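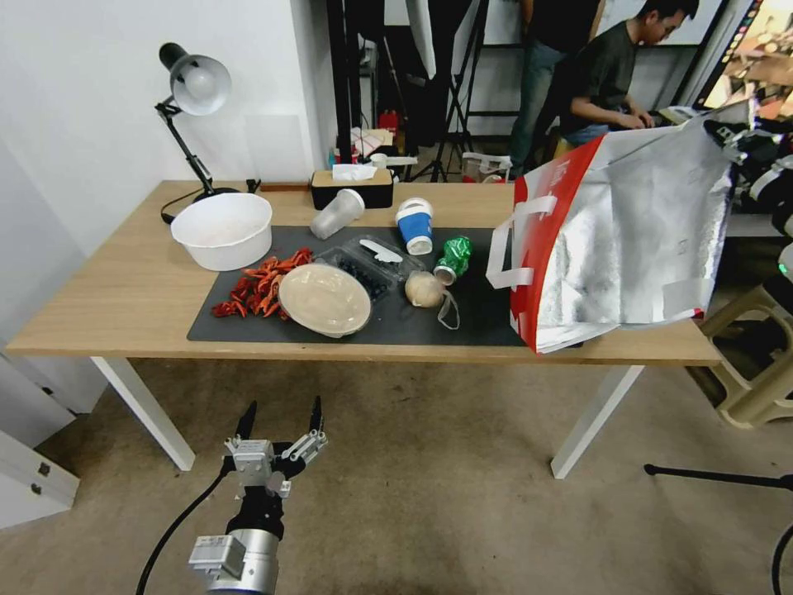
Item 3: table with mat, food items and insulated bag.

Packing and Sorting Working Group
Minutes, March 2025

Chair: Denise Blackburn
Represented: Drinero, Cokora, Skoryk
Apologies: Wernel

1. Minutes of the previous meeting
Accepted with one correction. Under "Bags," the words "side seam" should read "bottom seam."

2. Matters arising
2.1 Skoryk has delivered the replacement clear lids. The delivery note states 80. The storage log will be updated to match.
2.2 The item codes for produce are still in the old format. Cokora to convert them before the June meeting. Code 469 (dried chili, red) has been entered twice and the second entry is to be deleted.

3. Table layout
3.1 The group reviewed the mixed layout. Food and containers stay on the dark gray mat. The white bowl stays off the mat, at the left end with the desk lamp.
3.2 The insulated bag was discussed at length. It overhangs the right edge of the table. Drinero asked for it to be moved fully onto the top. Cokora objected that this would take up mat space and preferred a second surface. No agreement. The bag remains on the right with its opening facing left until a side table has been priced.
3.3 The lamp cord hangs off the left side of the table. To be clipped to the leg.
3.4 The tissue box stays at the rear. A request to move it to the shelf was withdrawn.

4. Sorting rules
4.1 Trash and reusable items are to be listed separately. The crushed green soda can is classed as trash. The paper cup and the clear plastic cup are classed as reusable for layout purposes.
4.2 Blueberries stay in the clamshell. The spoon on top of it is logged as a separate item.
4.3 Dried chilies are handled as one pile. Skoryk proposed bagging them. Deferred.
4.4 The tan bulb is listed as "onion" on one sheet and "bulb, other" on another. "Bulb, other" to be used until the supplier confirms.

5. Packing order
5.1 Draft order agreed: lidded bowl first, at the bottom of the bag, followed by the bulb. The clamshell goes in last with nothing on top.
5.2 Cups are to be packed upright. Drinero will check whether the divider inserts fit the bag.
5.3 The chair noted that the printed packing sheet has no line for loose items. Line to be added below "Containers."

6. Supplies
6.1 Wernel has quoted for paper bowls with lids in cartons of 4000. The group considered this too large for the available storage. Drinero to ask for a smaller carton.
6.2 Spare mat: 2 to be ordered, same color and size as the present one.

7. Actions
Cokora: convert item codes, delete duplicate 469.
Drinero: divider inserts, carton size, price of side table.
Skoryk: cord clip, written proposal on chilies.
D. Blackburn: revised packing sheet, order for mats.

8. Next meeting
June, same room. Items for the agenda to the chair in writing.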